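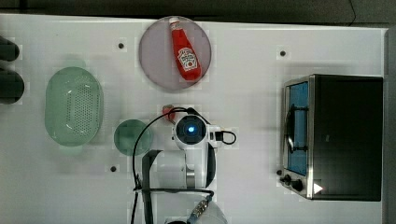 发件人：Rosaire Turcotte
收件人：Skisow 公用厨房邮件列表
日期：2020年2月6日
主题：Re: 小厨房搬到 Drellberg 楼，哪些带走

各位好，

Dale 的信引在最后，我按他的顺序回，顺便把昨天看过的东西说一下。

先说烤箱。黑色机身、不锈钢前框的这台带走，不换新的。铭牌上写的是 1,000 瓦，Drellberg 那边台面后的插座带得动，但不要和电水壶接在同一个插线板上。我量过新厨房的搁架，深 23 厘米，烤箱放不上去，只能放台面，位置留在靠右那一头。搬之前烤盘和网架要单独拿出来包，门用纸胶带贴住，胶带不要贴在玻璃上。

薄荷绿的椭圆沥水盆也带走。它个头大，小东西可以装在里面一起搬，不用另外找箱子。孔集中在中间那一片，洗的时候从背面冲，菜叶容易卡在那里。旁边那只颜色深一些的绿色小圆碟，我本来以为和它是一套，摆到一起看颜色对不上，应该是后来另外添的。有人认得的话请说一声，没有人认领就算公用。

淡紫灰色的半透明圆盘同样留下。装箱时盘子立着放，中间隔一张厨房纸。以前平着摞，去年 11 月整理柜子的时候发现有几只底部磨花了。

番茄酱按 Dale 的意思处理：开过封的不装箱，搬家前能用完就用完。红瓶白盖、白标签的那瓶我先放在盘子上了，要用的请直接拿，用完放回盘子，不要放回柜子，柜子我打算先清空擦一遍。

有两样东西我不知道归哪里。一样是一根很细的黑色弯杆，形状像铁丝或者窄框子，靠近一头有个折角。另一样是一根白到浅灰的长条，像尺子，也可能就是一根扁棍，一边有一道很淡的蓝色。
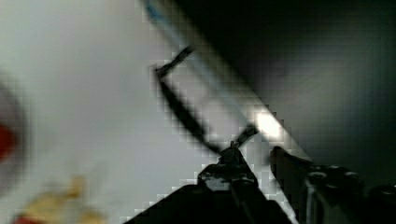

黑色细弯杆和浅色长条，认得的请回信。

我猜过弯杆是哪个沥水架上的零件，可是柜子里的架子我对了一遍，没有缺口和它相配。长条如果是尺子，大概是谁量搁板的时候用的。两样都先留着，装进标“待认领”的袋子，搬完之后放在新厨房第一个抽屉里。

关于费用。Dale 问要不要趁这次换一批餐具，我的意见是暂时不换。账上现在是 2,160 元，Morin 搬运行的报价还没有定下来，另外新厨房要添一个垃圾桶和一块砧板。Avura 的目录我看了，砧板可以，垃圾桶偏小，我再找一家问。等搬运费付完，剩多少再谈餐具。

箱子我已经要了 10 个，折好放在门后面。装箱的人请在箱子�面写内容，顶面摞起来以后看不见。易碎的写红字。

还缺一个人帮忙擦烤箱里面，缺一个人拆墙上的挂钩。愿意做的直接回到列表上，免得两个人报同一件事。

Rosaire

Dale Morin 写道：
> 大家好，
>
> 小厨房要搬到 Drellberg 楼一层，有几件事想先在列表上问清楚。
>
> 1. 烤箱带不带？新厨房没有烤箱，不过我没有量过那边的尺寸，也不清楚插座的情况。
>
> 2. 沥水盆、碟子、盘子这些东西，要是大家觉得旧了，这次可以一起换掉。账上有没有钱换，请 Rosaire 看一下。
>
> 3. 调味料。开过封的我建议都不要装箱，上次搬的时候有一瓶酱油漏了，一整箱抹布都没法用。番茄酱、芥末酱也一样。没开封的可以带。
>
> 4. 抽屉里有不少说不清用途的零件和棍子。我不想直接扔，有没有人能先看一遍？
>
> 另外，报价的 Morin 搬运行和我没有亲戚关系，只是同姓。如果有人知道别的搬运公司，也请把联系方式发到列表上，我一并去问价。
>
> Dale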